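The clothes pile, again

October 6, 2019

Quick one tonight because I still have to clear enough bed to sleep in.

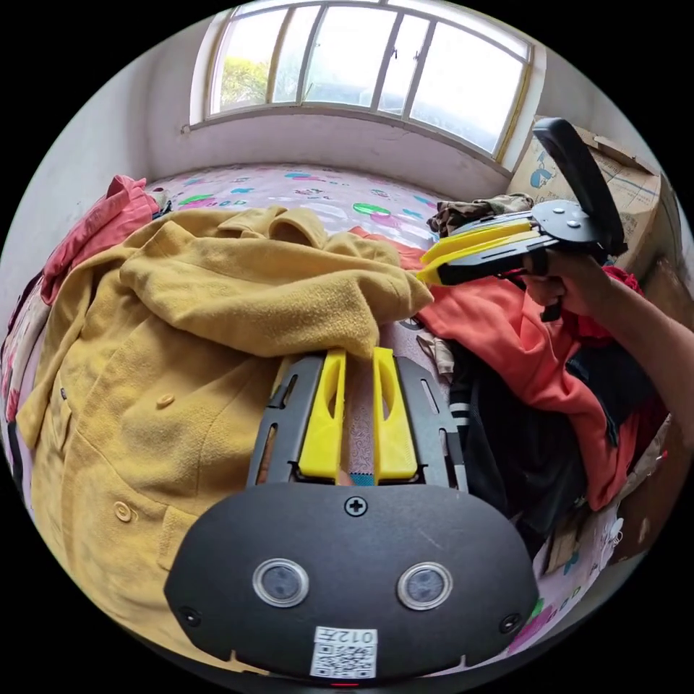

So the closet rail came down last week. One of the brackets went, and everything I own that hangs up ended up on the floor, then in a chair, then on the bed. I kept telling myself I'd deal with it once the new rail came (ordered from Hinora, still "being prepared", thanks) and then this morning I couldn't find a single pair of matching socks and just snapped. Everything out. Everything.

Rules I gave myself. Two piles, keep and go. No maybe pile. Last time I did a maybe pile it lived in the hallway until December and then I put it all back.

The mustard cardigan – keep. Obviously. It's knit, it has the round buttons, it goes with nothing and I wear it with everything. I did wonder if it's getting a bit tired at the elbows but I've decided I don't care. Do need to find out how to store it though. My mother folds her knits, my old roommate hung hers and they all grew shoulders like coat hooks. Folding it is.

Orange-red shirt – keep, but only just. Bought it at Lawal when they were closing the shop on the corner, paid 13 dollars, wore it to one barbecue. It's a good color on other people. Giving it until spring.

The camo thing I went back and forth on for ages. Put it in go, took it out, put it in go again. It's in go. Final. Probably.

Black with the white stripes is gym stuff, Kornisport, had it forever and it has outlived two sets of sneakers. Keep. There was more of the same at the bottom of a drawer that I had completley forgotten about so that's basicaly free shopping.

Pink one is laundry. Not making decisions about laundry.

Socks: I found 19 without a partner. I don't want to talk about it.

Also yes, the kiddie sheet. Cartoon shapes, letters, the lot. It is the softest one in the house and the grown-up set is in the wash. Moving on.

Go pile is getting dropped off tomorrow on the way to work, in a cardboard box, taped shut so I can't go back in. The donation place on Durnalus takes clothes if they're clean and folded, no bags. They turned me away with bags once and I drove about with them in the trunk for a month.

Things I'd do different next time. Start before lunch. Do one drawer and stop, instead of tipping out the whole room and then needing the bed at 11pm. Have hangers ready, the thin kind, I keep buying the fat wooden ones and then moaning there's no room. And try stuff on as I go, which I didn't, so there's a pair of jeans in keep that might not even close.

Anyway. Dark stuff still to sort, all of it bunched up in one lump and half of it inside out. Putting the radio on and giving it twenty more minutes, then whatever's left is going on the chair.

Will post the closet when the rail's up. If it ever ships.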